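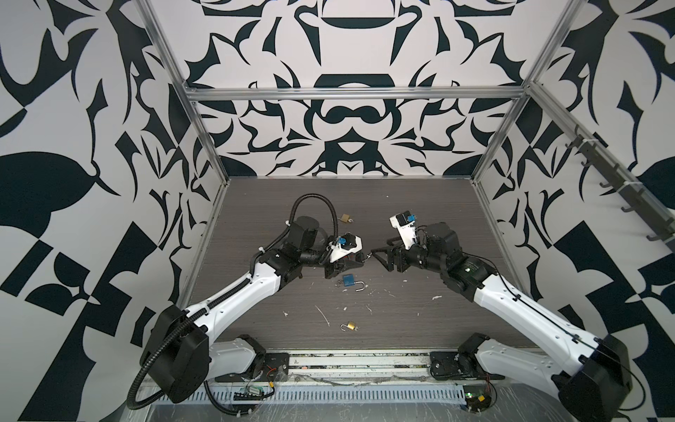
Otell Picture House: pre-season inspection of Screen 2 and projection room

Inspected by: Triin Krūmiņa
Accompanied by: Ehsan Bagheri (projection)
Copy to: Niloufar Rezaei, Shahla Kordestani
Period: September, ahead of the Grura retrospective
Licensed capacity of Screen 2: 52

Ratings: S = satisfactory, A = action needed, N/A = not applicable. An item marked A stays open until it is signed off by a second person.

1. Escape routes

1.1 Both exits open fully from inside without a key. S
1.2 Exit signs lit with house lights down. A
Comment: left-hand sign is lit but dim. It can be read from the rear rows with a white screen and is hard to make out during dark scenes. Replace the lamp and repeat the check with the night reel from the Grura programme running.
1.3 Gangways clear to full width. S
1.4 Aisle step lights. A
Comment: 2 units out, both on the right-hand side. Same side as last season, so please look at the supply before fitting new units.
1.5 Final exit door to Jamley Lane. S
Comment: door closer adjusted at the time of inspection.

2. Seating

2.1 Seats fixed securely to floor. A
Comment: E7 moves at the rear fixing. Take out of sale until tightened.
2.2 Tip-up action. S
2.3 Wheelchair spaces marked and free of stored items. S
2.4 Row letters legible. S
Comment: row C letter has been replaced with one in a different typeface. No safety effect.

3. Floor and coverings

3.1 Carpet edges and joins. S
3.2 Nosings on stepped rows. A
Comment: nosing at row D lifts at one end. Temporary tape is acceptable for a single day only.
3.3 Cleaning between screenings. S 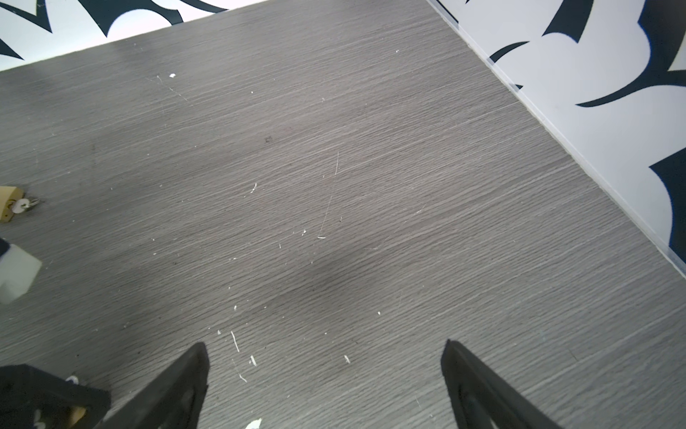
Comment: the turnaround between the matinee and the early evening show is fifteen minutes. This is enough for a sweep of the rows but leaves no time for a spill. Golshifteh Heydari has asked for a longer gap on days with an introduced screening, and I support this.

4. Projection room

4.1 Door self-closing and kept shut during shows. S
4.2 Lamp house extraction running. S
4.3 Lamp hours within maker's limit. S
Comment: meter reads 1,143. Reading entered in the log by E. Bagheri.
4.4 Face shield and gloves for lamp changes. A
Comment: gloves present, face shield missing. No lamp change to be carried out until a shield is on the hook.
4.5 Extinguisher type and service date. S
4.6 Film prints stored off the floor and away from heat. A
Comment: 4 cans of the Ghoneim short were standing next to the radiator. Moved to the rack during the visit. The print is on loan and the lender's conditions require a cool store, so the rack is itself a stopgap.
4.7 Port glass intact. S

5. Sound and light levels

5.1 Level measured at front row with the loudest trailer. S
5.2 Strobe or flashing content identified in programme. A
Comment: one title in the retrospective has a long flicker passage in the last reel. Warning needed on the website, at the box office and on the screen door. The wording used for the spring season can be used again — change the title and the certificate.
5.3 House lights return on fire alarm. S
5.4 Film sound cuts on fire alarm. S
Comment: tested with digital playback and with 35mm. Please record the two separately in future, as they run through different relays.

6. Staffing and procedure

6.1 Evacuation roles assigned for each show. S
6.2 Radio contact between screen and box office. A
Comment: signal drops behind the screen. Staff should stand at the foot of the steps to call.
6.3 N/A (no live music in this season)

Items 1.2, 3.2 and 4.4 to be closed before the first public screening. The rest may follow within the month. Sign-off sheet is in the box office folder, behind the rota.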